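Ticket 525
Product: Gosier two-finger gripper, Jenetix arm controller
Project: Geten
Status: Open, waiting on vendor
Opened: March

Problem
After the change from the Rotich gripper to the Gosier, the controller reports "grip lost" while a part is still held. The arm stops and waits for a manual reset. It happens more on thin plastic than on metal or wood. The Rotich fingers did not do this with the same controller.

Setup
Jenetix controller, firmware 3, stock settings. One wrist camera and one head camera, both on the same USB hub. Grip force set to 5 on the controller scale. Timeout set to 2 seconds.

Steps tried
1. Power cycled the controller and the gripper. No change.
2. Swapped the gripper cable for the spare. No change.
3. Ran the gripper calibration again with nothing in the fingers. Zero offset moved a little, error came back on the next run.
4. Raised the timeout to 3 seconds. Fewer stops, but the arm now takes too long to notice a real drop.
5. Unplugged the head camera to rule out the hub. Error still there. Plugged it back in.

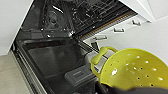
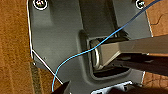
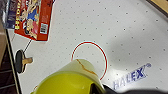
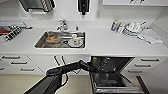

Attachments 1 to 3: wrist camera. Attachment 4: head camera, arm at the dishwasher.

Notes on the attachments
Attachment 1 has the colander in the gripper. It is light and has holes all over, and that is the type of part we get the most stops on. In attachment 3 the held object and its pale cover take up the bottom center of the view and hide part of the red ring on the air hockey table. If the vendor wants us to check grip by camera, that overlap has to be dealt with first. In attachment 2 both fingers are in view at the bottom edge.

Reply from vendor support
Please send the controller log with current readings turned on. The grip check on firmware 3 uses motor current only and was tuned for stiffer fingers. Try a lower current threshold before changing the timeout again.

Update
Timeout put back to 2. Threshold lowered one step. Log from the next run will be added to this ticket. Please leave it open until we have tested the Rotich again on the same settings.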